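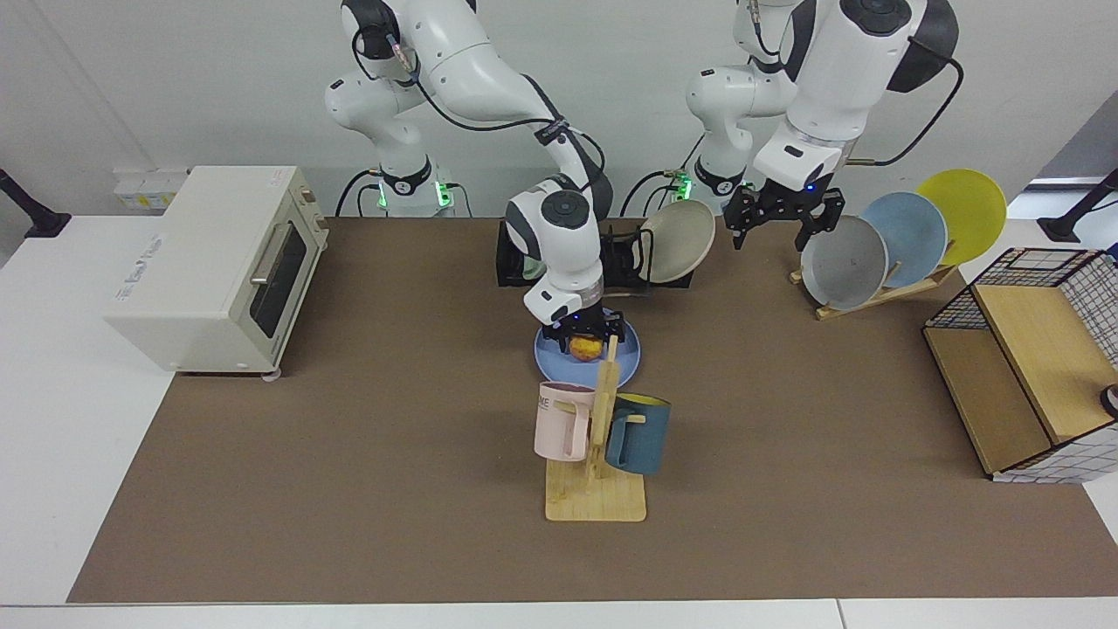 Simero countertop toaster oven: three months in

I bought this little oven back in February, after our old one started tripping the breaker every time somebody wanted a bagel. I went back and forth between the Simero and a Billum that everyone seems to love, and what settled it was the color. Mine is the cream, and I'm so glad I skipped the stainless! It looks soft and a little old-fashioned next to my light blue plates, and the silver handle runs across the dark glass door, so I can grab it from either side with a mitt on.

What I've cooked in it

Mostly toast, let's be real. But also fish sticks, a sad amount of leftover pizza, and peaches. Halved peaches with a little butter and brown sugar are my favorite thing to come out of this oven – give them 15 minutes and they go all jammy at the edges. Shayne Kingi gave me the idea and I've made them more times than I'll admit here. Small fruit works best. The big ones from the farm stand sat too close to the top element and scorched before the middles were soft.

Toast is good but the first batch runs pale. The second batch, with the oven already hot, gets done a lot quicker and I've burned a few slices by walking off. It fits 6 slices if your bread is the regular sandwich kind, four if it's the wide sourdough I like.

The not so great

The dark door glass. It's handsome and it hides splatters, but I have to bend down and squint to see if cheese is bubbling. The crumb tray also sticks, and you have to sort of lift and wiggle it (mine already has a bent corner from me losing patience).

The controls are in a narrow strip down the right side, so leave yourself some room there. I had it shoved up against the dish rack for a week and kept knocking my knuckles. It's on the left end of the table now with a brown mat under it and that's been much better. Crumbs wipe right off the mat, too.

Cleaning

Warm soapy cloth on the outside, once a week or so. The cream does show tomato sauce if you let it sit – ask me how I know. Baking soda paste got the worst of it off the inside of the door.

Would I buy it again? Yep. I'd like a brighter light inside and a better tray, and I'd still pick it over the Jedadby I had before.

– Ebony Ruddock, 22 May 2023

Recent reviews
Tomoana folding dish rack
Billum two-slice toaster, one year later
Jedadby hand mixer

Contact | Copyright Ebony Ruddock | Back to top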